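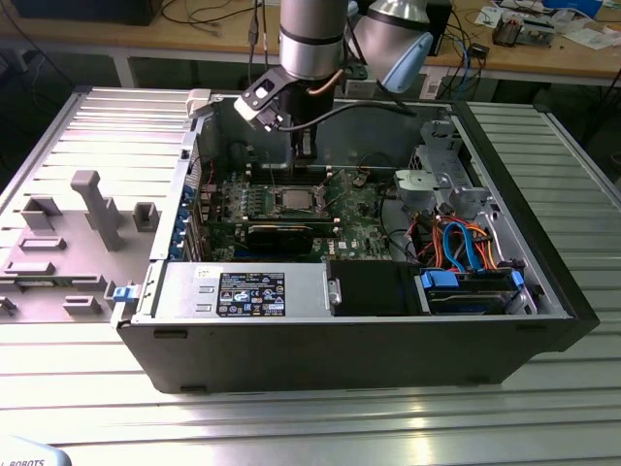 Written by Fathima Sikder, teardown floor, Minent
Last touched: April

README: Minent desktop teardown set

Hi! If you've opened this folder you're probably on the Tekusik side and want to know what you're getting. I ran the disassembly bench by hand before we had arms on it, so I wrote this from the bench side (the software people have their own notes, in docs/).

What's in it

53 teardown sessions, all desktop towers laid on their side with the cover off. Each session is one folder with the video, the arm log and a text file called bench_notes. Please read bench_notes! That's where we type in the stuff the log doesn't know, like a stripped screw or a clip somebody had already snapped before the tower got to us. The Dell ones with the blue clips are the easiest to start with.

Session numbers go past 53, up to 100, and the gaps are ones we threw out. Don't go looking for them.

What the job looks like now

I used to do the whole tower myself: cover, shroud, drives, memory, CPU, board. My wrists knew all about it by Saturday. Now I prep the case, pick the program, and step in when the arm stops and asks for somebody.

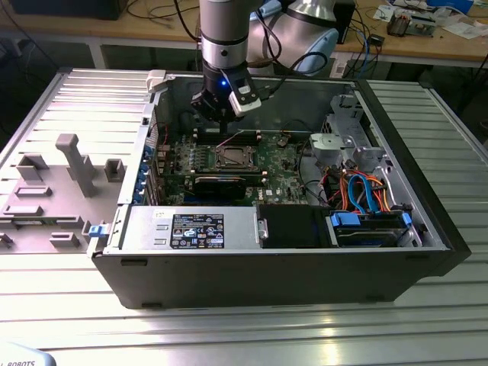 CPU sockets are where I get called over most. You want the retention frame open all the way and the chip lifted straight up, and I can feel when that's going wrong. The arm has to be told. So a good part of my week is now writing down things I used to do without thinking, and some of that is fun and some of it is really slow.

There are 4 of us on the floor, same as before. We did lose the late shift, and I miss the extra pay, so put that in your report too. The Sanwood site kept theirs and runs the same setup, so it can be done.

Known problems

- Sessions 1 to 50 use the old part names ("fan thing" is mine, sorry). The Pasichnyk sheet in docs/ maps them to the new ones.
- Cables are labeled as one bundle even when they go to different drives.
- If bench_notes and the arm log disagree, go with bench_notes and drop me a line so I can fix the log.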